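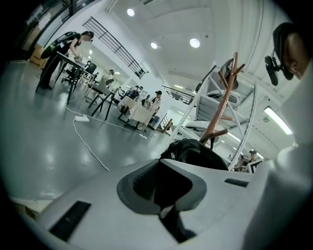 Hand-held gripper: left finger closes late after pad change

Posted in Grippers and end effectors

Question from karnholm_bench

I look after the hand-held grippers for our data sessions. One of them got new soft finger pads in April and since then the left finger closes late. The right one starts moving as soon as I squeeze, the left one follows after a bit of travel. On hard objects it doesn't matter much. On cloth it pushes the fold sideways and then pinches air.

What I have done so far: cleaned the slide with a dry brush, swapped the pads left for right (no change), and run the open/close calibration 3 times. The calibration passes every time. The counter reads 2721 cycles. I have a spare Rirko linkage kit but would like to avoid opening the housing if this is only an adjustment.

Any ideas what to check first?

2 answers

Answer from Oratile Nel (accepted)

Swapping the pads was the right test. If the fault stays on the left, it's in the linkage or the way the finger is seated, and the calibration won't find it. Calibration only looks at total opening. It has no idea which finger did the moving.

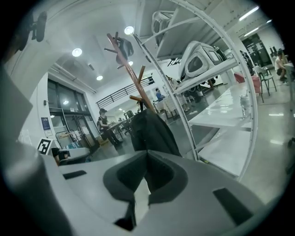 Start with the finger carrier screws. Whoever changed the pads probably loosened the carrier to get at them, and it is easy to tighten it again with the finger a little off its stop. Open the gripper fully, back both screws off half a turn, push the finger outward by hand until it stops, then tighten. Do the other side the same way even if it looks fine. Then close slowly and watch the gap between the pads. On ours they are dark grey and come together in a V-shaped notch, so a late finger is easy to spot: the bottom of the V wanders off center as you squeeze. For a cloth test I go straight to a jacket hanging on a coat rack. Take a fold near the hem and close slowly. If the cloth moves to one side before it is held, you still have play.

If that doesn't fix it, open the housing and look at the pivot bushing on the left link. Ours wore oval. With the trigger held still you can rock the finger, and the good side won't rock. Replace the bushings as a pair. Don't grease them, the grease picks up lint and you will be back in there in a month.

Run 100 open/close cycles after any of this and check the screws again before you calibrate.

Comment from karnholm_bench: It was the carrier. Left screw was tight but the finger was sitting off the stop. Cloth is fine now. I did find a little rocking on that side too, so the bushings are next.

Answer from pillay39

Had the same thing, we just put more preload on the return spring and it went away. Might be a different model though - ours is the older one with the Cloltura trigger.

Comment from Oratile Nel: That will hide it for a while, but the trigger gets heavy and the bushing wears faster. I would only do it to get through a session.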